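## 6. Checks Before Running in the Simulated Cell

This section applies to every operator who runs the Getska gripper package in simulation before release to a physical cell. Complete the steps in order. A run that skips a step is not accepted as evidence under the Zedberg site rules.

### 6.1 Starting position

1. Load the approved work surface file. Do not substitute a surface from another project.
2. Confirm that the speed limit is set to 12 percent.
3. Open the gripper fully and wait for the status line to report "Open."
4. Lower the gripper to the standoff height given in the cell record.
5. Switch to the wrist view and check that both finger pads can be seen and that the space between them is clear.

**Caution:** Do not lower the gripper with the collision check turned off, even for a short test. Contact faults that are hidden at this stage will be carried into the release file.

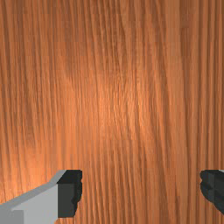

Amancay Ibarra asked during the April review whether an operator may start from a saved position instead of lowering the gripper each time. A saved position is allowed only if the surface file, the tool file and the standoff height have not changed. If any of the three has been edited, the saved position must be deleted and steps 1 through 5 repeated.

### 6.2 Surface and contact settings

6. Compare the friction value with the cell record. The color and texture of a surface have no effect on friction and must not be used to judge it.
7. Set the closing force to 63 percent for the first run.
8. Close the gripper once with no part loaded, then open it again.
9. Review the contact log. Any contact between a finger and the work surface is a failed check.

**Note:** The closing force may be raised after a clean first run. It must not exceed 83 percent without written approval from the cell owner.

### 6.3 Records

Save the contact log, the surface file name and the software version in the Sernport folder for the cell. Enter the operator's name and the start time. Failed checks are kept with the passed ones and are not to be overwritten.

If a check fails twice with the same settings, stop work and send the log to the cell owner. Release to the physical cell remains blocked until the owner has signed the entry. Section 7 covers the first run on the physical cell.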